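Subtitles keep drifting on a movie I bought, only on the TV app

Asked in: Streaming and Home Video > Playback problems

Hi everyone, I hope this is the right section. My mother and I have a little movie night going, and in July I bought her an old family drama called Endstead on the Draris store. She's hard of hearing, so the subtitles matter more to us than the picture does. On my laptop they're perfect. On the TV app they start out fine and then slip further and further behind, so that by minute 72 people are answering questions she hasn't read yet! I've restarted the TV, signed out and in again, and turned the subtitles off and on. The rest of my library (77 titles, I'm a bit of a collector) plays without any trouble. Is it the file, the TV or me?
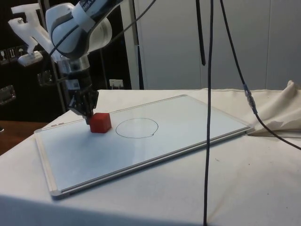

Red cube on the whiteboard, next to the hand-drawn circle.

2 answers

Waqas Gondal
Accepted answer

Hello, and what a nice thing to be doing with your mother. My wife and I had the very same trouble with Castness last winter, and I nearly threw the remote across the room before we got it sorted, so I feel for you.

When the gap grows slowly like that, the TV is usually showing the film at one speed and reading the subtitles at another. On our set the culprit was a motion smoothing setting, which goes by a different name on nearly every TV. Look under the picture menu, then advanced, and switch off anything that talks about smoothing or matching the frame rate. Then close the Draris app completely — pressing the home button wasn't enough on mine — and start the movie again from the beginning.

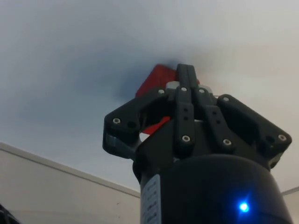

If it still slips after that, remove the app and install it again. It's a 400 MB download on our TV, so put the kettle on. You won't lose your purchases, they're tied to your account, though you may have to pick your subtitle size and color all over again. I'd write those down first if your mother has them just how she likes them.

One more thing to try is the other English track, if there is one. Castness had two in the list, one plain and one marked for hard of hearing, and only the second gave us grief. Skip ahead to that same spot at minute 72 and you'll know quickly, but let it run a few minutes, as skipping sometimes lines everything up again for a little while.
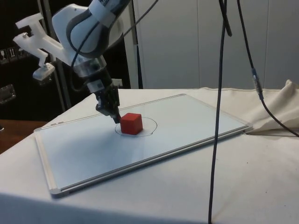
Gripper beside the red cube, over the circle on the whiteboard.

hayat_reels

Same here with a different movie, 167 minutes long and unwatchable by the end. I just plug the laptop into the TV with a cable now. Not a fix I know

Comment from the asker: Thank you both so much! It was the smoothing setting, hidden three menus down under a name I'd never have guessed. We watched the whole of Endstead last night and Mom caught every word, including a few she said she could have done without. I'll keep the cable idea in mind for when we visit my sister, whose TV is older than ours and has a mind of its own.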